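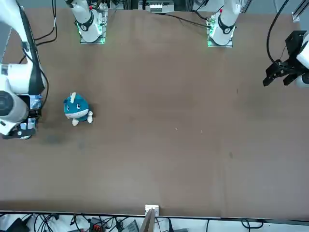

Trositham, 13 August 2022

Section 4. First Fill, First Steam, Small Items

Applies to the Weidemann hand steamer, Prilent base. Older base (square tank)? Skip to Section 6, the valve is different.

Before you start

Check the box. Steamer head, hose, tank, base, fabric brush, measuring cup, heat mitt. Brush missing — email Pladov with your order number, don't send the whole unit back.

Peel the clear film off the steam plate. All of it, corners too. Most "burning smell" calls we got in June were film.

Power: draws up to 2000 watts. Wall outlet only. No extension cords, no power strips.

4.1 Filling the tank

1. Unplug. Every time, even if it was off all night.
2. Lift the tank straight up by the handle. Don't twist it.
3. Turn over, unscrew the cap. There's a small rubber ring inside the cap, leave it there.
4. Fill with cold tap water to the line. Full tank is 400 ml.
5. Cap back on, hand tight.
6. Wipe the outside of the tank. Set it back on the base untill it clicks.

NOTE: Hard water area? Half tap, half distilled. Nothing scented, no vinegar, no fabric softener in the tank. Ever.

4.2 First steam

1. Stand the base on the floor, flat. Not on carpet with a deep pile, it tips.
2. Hook the head on the pole. Hose should hang without a loop in it. Water collects in loops and then it spits.
3. Plug in, turn the dial to 1. Light goes red.
4. Wait for green.
5. Point the head away from you and steam into an old towel for two minutes. A little cloudy water the first time is normal.
6. Turn the dial to 2 and go again for one minute.
7. Dial to 0. Unplug.

Still cloudy after a full tank? Empty it, refill, repeat. Still cloudy after that, stop and see Troubleshooting.

CAUTION: Steam leaves the head at 100 °C. Wear the mitt on the hand that holds the fabric. Never steam clothes while someone is wearing them.

4.3 Small items (soft toys, hats, cushion covers)

The dial stays on 1 for all of these.

1. Read the care tag. "Do not iron" is usually OK with light steam, "dry clean only" — ask first.
2. Toys with batteries or a sound box inside: don't steam.
3. Brush off dust and crumbs.
4. Stand or lay the item on a heat-safe surface. Small plush toys can go upright if they have a flat bottom. Put a folded towel under anything on a varnished or painted table, steam will leave a mark.
5. Hold the head a hand's width away. Short passes. Don't park on one spot.
6. Stay off eyes, noses, glued-on parts and anything printed. Plastic eyes can go dull.
7. Brush the pile the way it lays while it's still warm.
8. Let it dry completly before it goes back on a shelf or to a child. Overnight for thick stuffing.

NOTE: Steaming freshens the surface. It is not a wash and it won't lift old stains. For those see the stain chart, page 108.

4.4 Putting it away

1. Dial to 0, unplug, leave to cool for half an hour.
2. Hold the hose straight up so the water runs back into the base.
3. Empty the tank and leave the cap off.
4. Open the drain plug on the base over a sink. Close it again after.
5. Wind the cord loosely. Not around a warm head.

CAUTION: Do not store below freezing with water in the base. Cracked bases are not covered by the warranty.

Next: Section 5, Descaling.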